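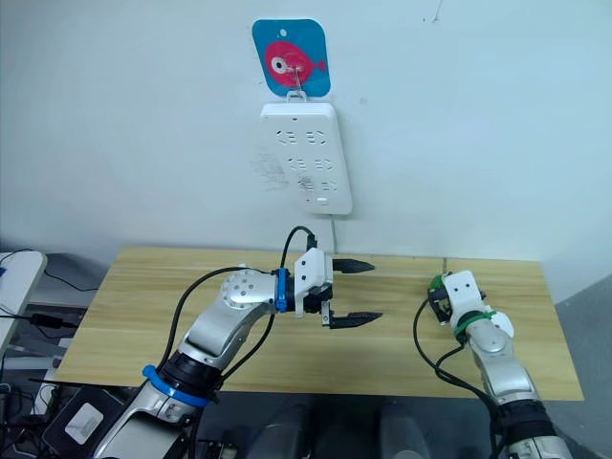

**Hanging a power strip from an adhesive hook: load, tilt, strain relief**

**valter_mota**, 3/29/22
Setup: white wall, light wooden table pushed up against it, one power strip hung vertically over the table on an adhesive hook card (the blue one with the pink fish). The cable leaves the bottom end and runs down to the table. The strip has a hanging tab at the top edge and nothing at the bottom.

Two questions:

1. Is adhesive acceptable as a permanent mount for this, or should I drill?
2. The strip sits slightly off vertical. Does that matter?

Load when everything is plugged in is 300 W. Wall is painted plasterboard.

**plonder60**
1. Drill. The adhesive rating on those cards is for a static weight. Pulling a plug is not a static weight.
2. Only cosmetically.

**Graça Prata**
Disagree on 1. I have had a strip on the same type of card over a bench at Pastberg since December and it hasn't shifted. What matters is the surface. Degrease the paint, press the card for a full minute, leave it overnight before hanging anything. Most failures I see are cards stuck over dust.

The tilt comes from hanging on a single point. The cord pulls the lower end to one side. Clip the cord to the wall directly below the strip and it will straighten.

**plonder60**
Your strip may have light plugs in it. Adapters stick out from the face and lever the top of the card away from the wall, so the failure is peel. Peel strength is a fraction of shear strength on any foam tape. Also, if he is changing plugs every day, he needs a hand on the strip each time.

**valter_mota**
Adapters are the issue, yes. I have a green translucent one with a white label that goes in and out regularly. Second view of the same wall:
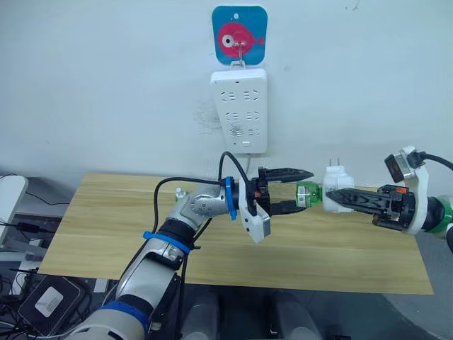 *Strip on the hook, cord down to the table. Green adapter below the strip, unplugged.*

The scuffed area to the left of the strip was there before I moved in. I would like to avoid adding holes to it.

**mathebula_r**
Some points not covered yet.

- Check the cord where it leaves the strip. If it bends sharply at the table, give it a larger loop.
- Put the heaviest adapter in the lowest socket it fits. The lower end of the strip then bears against the wall and the card sees less peel.
- The red indicator tells you the strip is energized. It says nothing about the condition of the contacts. If a plug wobbles, replace the strip.
- Switch off the supply before pulling anything.

**Graça Prata**
Agree with the lowest socket. I would add one strip of removable tape behind the bottom end. It stops the swing and comes off the paint clean if you pull it parallel to the wall.

**plonder60**
Removable tape takes paint off plasterboard about as often as it doesn't. Two screws and a Wanumer bracket, 8 minutes of work, filler when you move out.

**valter_mota**
Will try the cord clip and the lowest socket first, tape after that if it still swings. If the card lets go I'll drill. Keeping the fish either way.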